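Home testers wanted: hand-held gripper kit

Posted 2025-12-30 by Marietjie Rampersad, Bellcombe

Bellcombe is looking for 12 households to try out the Junik, a starter kit for recording how people handle ordinary things, and to tell us frankly where it falls short. We think the kit is rather good. We also wrote the manual, so our opinion has been discounted accordingly.

The Junik comes with a pair of hand-held grippers, a charging dock, a carry case and a booklet that was much longer before Jacobs, our patient supplier of printed matter, quoted us for it. You hold a gripper in each hand and do small household jobs with the jaws while the kit records. The recordings help robots learn to pick things up. Your fingers, which have been good at this since you were a toddler, will find the first evening humbling.

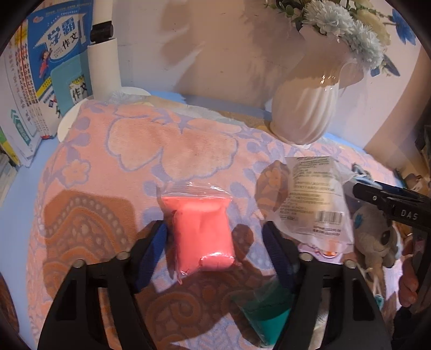 Most of the tasks involve things you already own: tidying a shelf, sorting packets, moving soft or slippery items from one spot to another without squashing them. You choose the room. We would sooner see a kit used on a bed or a cluttered desk than on a bench cleared specially for our benefit, as our own office has plenty of those and the grippers are suspiciously well behaved on them.

What we ask of you

Testing lasts 4 weeks. You would record 2 sessions a week, at whatever hour suits, and fill in a short form after each one. The form has a box marked "Anything else?" Previous testers in Girton used it to review the carry case zip at length, and the zip has been replaced.

You don't need any technical background. You do need two working hands, a reasonably steady internet connection for uploads and permission from everyone you live with. Teenagers may take part alongside an adult who has signed the form. Cats may not, although we accept that this is hard to enforce.

What you get

A shopping voucher for each completed week, return postage, and a discount on the finished Junik should you still like it by then. There is a phone line for problems. It is answered by Marietjie, who also packs the boxes and will know if you haven't read the booklet.

How to apply

Write to the Bellcombe testing desk through the contact form with your name, the town you live in and a few lines on the fiddliest job in your home. Please say whether you are left-handed, as we were short of left-handers in November and it showed. Previous testers are welcome to apply again, including the one with the zip.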